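Working terriers before the breed clubs - where did the Treltville type come from?

Dog History Board > Breeds and origins

fellgate
4/8/21

I have been reading up on the rough-coated terriers kept round Treltville before there was any breed club there. Most books say the type came from one kennel, Coughlan, and that everything in the show ring goes back to it. I don't think the stud records bear that out. The first volume lists 341 dogs and a good many have no kennel name at all, just a farm or a village. Has anyone here gone through it properly?

oldstudbook
I have. The Coughlan story comes from a club handbook that came out long after the kennel had closed, and later writers copied it. The handbook gives no source. What the kennel did do was show early and advertise a lot, so its name is the one that got remembered.

harrow_n
I'd be careful with that. A dog entered with no kennel name could still be out of Coughlan stock. Farmers bought pups and never bothered with the prefix. My own line goes back to Coughlan on both sides and the old hand-written pedigrees say so.

oldstudbook
Written when, though? If they were done after the handbook they will say what the handbook says.

harrow_n
Two of them are earlier. I can't date the others.

fellgate
That would be worth seeing. Can you scan them?

harrow_n
Not until I'm back home. They are in a box in the spare room under a lot of other things. I've been at my sister's since March, helping her get the house straight.

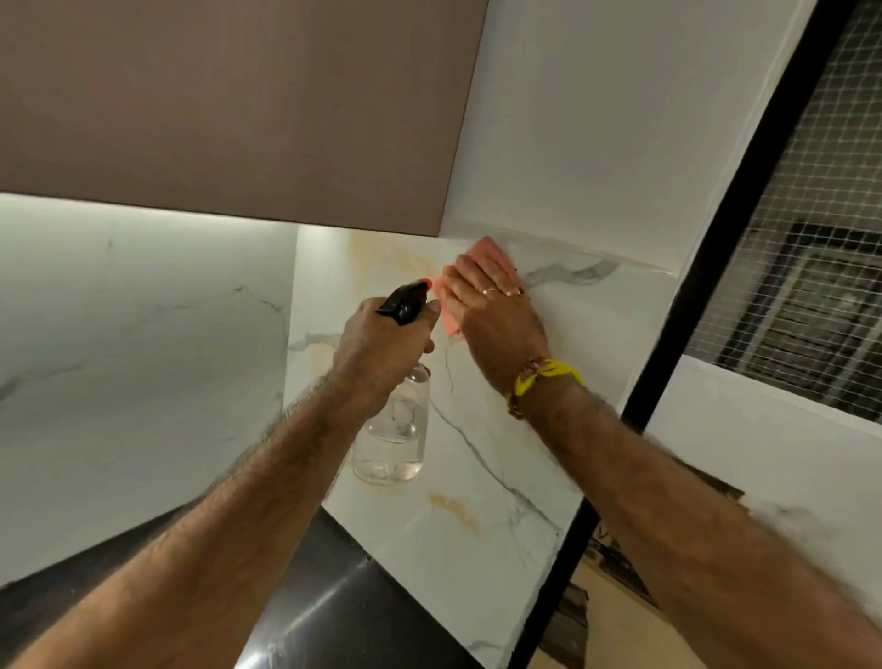
Anyway, the earlier pair give a bitch called Gurdale Nettle as the granddam, with "Coughlan" in brackets after her name. I have always taken that to mean she was bred there. She was a small blue and tan, going by the notes on the back.

tansy44
Brackets could mean the owner at the time of mating. That was common in hound pedigrees of the period and plenty of terrier people kept hounds as well. Gurdale was a separate place, the other side of the river from Treltville, and had its own dogs.

fellgate
That fits what I have. There are 4 dogs in the first volume with Gurdale in the name and none of them is given Coughlan parents. Three have the sire down as unknown.

harrow_n
Unknown isn't the same as not Coughlan.

fellgate
No, but you can't count them for Coughlan either.

quarrybank
Has anybody looked at the Hurnano paintings? There are 2 terriers in the hunt group one, both rough-coated with dropped ears, and it was done before the kennel started. If those are the same type then the type was already there and the kennel only bred from it.

oldstudbook
Painted dogs are poor evidence. The artist was paid to make them look smart and half the time worked from an earlier picture. I wouldn't put a breed name on either of them. The legs are too long for a start.

quarrybank
The legs on the first show dogs were longer than they are now. Look at any of the early photographs.

tansy44
Agreed on the legs. The coat is the better thing to go by, and in the painting it's harsh on the back and softer on the head, same as the old Treltville dogs. I wouldn't call it proof.

harrow_n
I still think the kennel is being written out of it unfairly. Somebody fixed the type and it wasn't a painter.

fellgate
I'd go along with fixed the type. It's "came from" I have a problem with. Does anyone have the second volume? The copy I use stops at the first and I want to follow the Gurdale bitches on.

oldstudbook
I have it, minus the index. Send me the names and I'll look through.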